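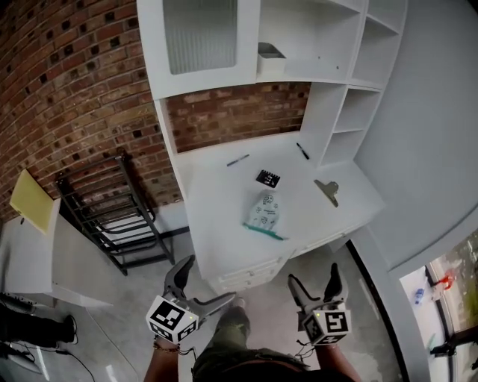 Department of Housing and Community Studies – Second-Year Group Projects

Private Study in Shared Housing: A Survey of Student Tenants in Fakness

2019-02-20

1. Background

The project was set as part of the module on housing use and asked each group to examine one ordinary activity in the home. Our group chose private study. Most second-year students in Fakness leave university halls in September and move into shared houses, and the department's guidance for tenants deals at length with deposits, repairs and council tax but says little on where the tenant is expected to work.

The report considers where students study at home, what stops them from doing so, and whether the furnishing of rented rooms affects their choice. It does not deal with exam results, which we had no permission to use.

2. Method

A paper questionnaire was handed out at the two main entrances to the library and at the Volon building, where most evening classes are held. We gave out 100 copies and 90 were returned in a usable state. The remainder were either blank or had been filled in by students living with their parents, who fell outside the scope of the project. The survey ran for four weeks in the autumn term.

We also wrote to the letting agents Grukutia and Doležal to ask what furniture they supply in a furnished student room. Both replied. Grukutia sent its standard inventory, and Doležal sent a letter stating that the matter is left to the individual landlord.

It should be noted that handing out questionnaires at the library favours students who already work away from home. We were made aware of this when the plan was approved and were advised to mention it here. A second round by post was considered and dropped on grounds of cost.

3. Findings

3.1 Place of study

The bedroom was the most common answer, followed by the kitchen. Very few respondents named the living room, and in many houses this room had been let as a further bedroom. Students who worked in the kitchen tended to describe it as a daytime arrangement which ended when other tenants came home to cook.

3.2 Furniture

Almost all furnished rooms contained a desk of some kind. Complaints were mainly that it was too shallow for a laptop and an open book together, or that the only socket was on the opposite side of the room. Shelving above the desk was valued by those who had it. Respondents without shelving kept books on the floor or on the window sill, and several mentioned damp.

The Grukutia inventory lists a desk and a chair for each bedroom but gives no sizes. A lamp is not included.

3.3 Noise and heating

Noise from other tenants was mentioned more often than noise from the street. Heating was raised by students who shared a single bill, some of whom went to the library in order to keep the cost down at home. We had not expected this and the questionnaire contained no direct question on it, so the point rests on what was written in the space for further remarks.

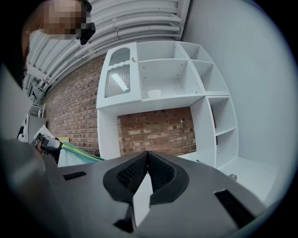 One respondent wrote that the group was asking about the wrong thing, and that a better desk would make no difference in a house where "the walls are so thin I know my neighbour's timetable". In the same remarks the respondent asked why agents were not required to state whether a bedroom shared a wall with the kitchen or the stairs. We consider this a reasonable question. Neither of the agents we wrote to records such information.

4. Discussion

The answers suggest that furniture matters chiefly once noise and warmth are acceptable. A tenant with a cold room will leave it however well it is fitted out. On the other hand, the position of sockets and the depth of the desk are cheap to put right when a room is being refitted, and landlords may not be aware that they cause difficulty.

House agreements on quiet hours were reported by a small number of respondents. Opinions on them were divided, and those who had tried to introduce one part-way through the year found it harder than those who had settled it before moving in.

5. Recommendations

The department's guidance for tenants should include a short section on study at home, to be read before viewings begin.

Agents should be asked to give the size of the desk and the position of the sockets in the room details.

A later group may wish to repeat the survey in February or March, when heating is in heavier use, and to include a direct question on shared bills.

The blank questionnaire and the two letters to agents are held with the module office.

Related items
Bicycle Storage in Terraced Streets
Reading a Tenancy Agreement: Notes for First-Year Students
Shared Kitchens and Food Waste in Fakness
Evening Bus Services to the Volon Building
Group Project Handbook: Layout and Submission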